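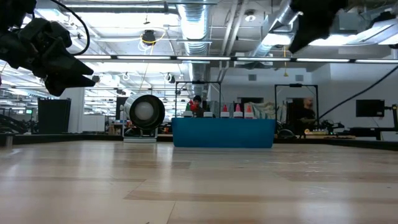
How do you keep small bottles from taking over a table? Put them in a row, give the row a home, and throw out whatever doesn't fit in it.

I spent the first part of this week on that job. Most of our small bottles had ended up in a shoe box under the sink: glue, craft paint, sewing machine oil, food coloring, two kinds of hand lotion and a bottle of eyeglass cleaner that had leaked over the rest. When I wanted the glue I took out everything else first, and then I usually left it all out on the table for a day or two.

I emptied the box onto newspaper and wiped each bottle with a damp rag and a little dish soap. The ones with paint dried around the neck needed to stand upside down in a jar of warm water for a while. I did the caps separately, with an old toothbrush. Some of them would not come off at all, and those went in the trash without much thought.

After that I sorted. I had tried sorting by use before (craft, kitchen, bathroom) and it fell apart in August when my sister-in-law Marjan Kiani stayed with us and put things away by size. Her way was better. A tall bottle hides a short one no matter what is inside, so the short ones now have their own row and the tall ones live in the cabinet with the door.

Caps turned out to matter more than labels. I can see a red cap or a pink cap across a table, and I can't read a label from there. If two bottles have plain white caps I put a dab of nail polish on one of them. The green dab is for sewing machine oil. I wrote the colors down on an index card and taped it inside the cabinet door, and so far the only person who has looked at it is me.

For the row itself I used a bin turned so the long side faces out. Mine is blue and came from the Holloway outlet, where they were 2 for a low price, and the second one holds batteries. Any bin with a straight front will do. I would avoid the ones with slanted sides, as the bottom is always narrower than you measured and you lose a bottle's worth of space at each end. I also lined mine with a piece of shelf paper, cut to 40 centimeters because the only ruler I could find was my daughter's.

The table took longer than the bottles. It is a light wood top with an oil finish, and years of drips had left rings. Abbas Naseri, who lives downstairs and refinishes chairs, told me to leave the sandpaper alone and try mineral spirits on a cotton cloth first. That got most of them. One ring is still there near the corner, from something orange, and I have put the lamp on it.

I let the top dry overnight with the window open a crack and then rubbed in a thin coat of oil. Go with the grain and wipe off the extra before it gets tacky. Hang the rags outside, spread flat, until they are stiff – oily rags in a pile can heat up and start a fire.

The rule now is that a new bottle can come in when an old one is finished. We broke it once already, on Jan 6, 2023, when I bought fabric glue without checking and came home to find an almost full one in the row. The spare went to Yamuna Ramasamy for her quilting group.

A few people asked about labels after my last post. I use masking tape and a laundry marker, date on the bottom of the bottle, name on the front. The printed ones I bought peeled off as soon as they got damp.

Next is the drawer with the tape and string in it. I have not opened it all the way since we moved in.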